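Dela Ankrah on forty kinds of fritter and a street that closes once a year

9/17/20

Dela Ankrah is late for our chat by the length of one phone call, and she apologises for it so many times that I end up apologising back. The call was with a drummer. It is nearly always a drummer at this time of the year, she tells me, and drummers will not be hurried, so would I mind very much if she made herself a cup of tea before we got going?

I wouldn't mind at all. Dela has run the Kalcombe Street Supper since it was a row of borrowed trestles outside her aunt's hairdressing shop, and if you have ever eaten your way from the library steps down to the old bus depot on a warm September evening, you have her to thank for it. This year the supper is smaller and more spread out, with timed entry and a good deal more elbow room, but it is going ahead, and she sounds like somebody who has finally been allowed to put the big pot on.

"We had 400 people at the busiest point last year, all wanting plantain at once," she says. "I loved it, but I couldn't do that this time and sleep at night. So we've got 70 tickets for each sitting and everybody gets a table with their name on it. My mother says it's gone posh. She's told the whole of her church it's gone posh." 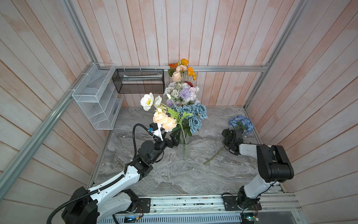

The food, she promises, has not gone posh in the slightest. Adel Chraibi is back with his lamb and prune pies, which sold out so early last time that people were still grumbling to Dela about it at Christmas. Dede Annan is doing her black-eyed bean fritters again, in more varieties than seems sensible (the headline of this piece is Dede's own figure, and Dela laughs for quite a while when I ask whether she believes it). There will be grilled corn, pepper soup, a man with a sugar cane press, and ginger beer strong enough to make your eyes water.

"Dede will stand there and tell you about each one," says Dela. "You can't just point. You've got to have the talk first, and then you get your fritter, and it's the best thing you've eaten all summer, so you forgive her."

I ask about the music, and the tea is put down. This is the part she frets over. Roy Catterall, who has looked after the sound since the second supper, wanted one stage at the depot end as before. Dela wanted the players dotted along the street so that no one had a reason to bunch up. They argued about it, very politely, for some weeks, and in the end Roy walked the whole route with her one evening while she carried a radio and he stood at each corner with his eyes closed.

"He came back and said, all right, you can have your corners, but I'm not running a cable past the fishmonger's again. Which is fair. I don't want to go into what happened at the fishmonger's."

So there will be players on the corners, with Hatem Ouali opening on the oud outside the library and a steel pan group called Bosholm closing things at the bus depot. Hatem played at the supper once before as a stand-in, having come along that night only to eat. Dela found out what he did for a living while he was queueing for corn, and he never did get to the front.

"I owe that man a cob," she says. "I've written it down."

She grew up 2 streets away, above a shop that sold fabric and phone cards, and what she remembers of carnival as a little girl is mostly the waiting: sitting on the kerb with a bag of chin chin, feeling the bass come up through the pavement long before there was anything to look at. She wanted the supper to have a bit of that in it. There's no parade, she is quite firm on the point, but the lights along the street are switched on one stretch at a time, starting at the top of the hill, and the children have taken to running down ahead of them.

"I tried to stop that the first year. Then my nephew did it, and I thought, oh, go on then."

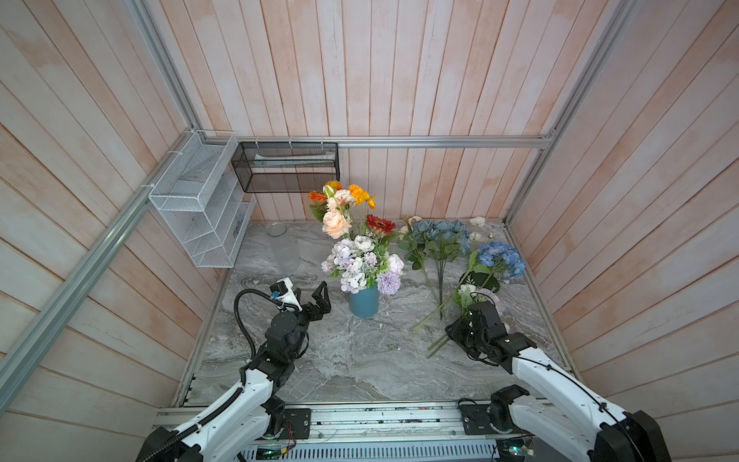 The marble-patterned tabletop, with wire and black mesh storage on the walls behind.

Does she get to eat anything herself on the night? Hardly, she says, though Adel usually hides a pie for her under his counter, wrapped in a tea towel, and she has it cold at home with her shoes off. She is more worried about the weather, and about the drummer, who has rung again while we have been talking. I can hear the phone buzzing against the table.

The first sitting of the Kalcombe Street Supper begins at 6, with the lights going on at dusk. Tickets are sold at the library desk, and under-fives come in free as long as they share a chair.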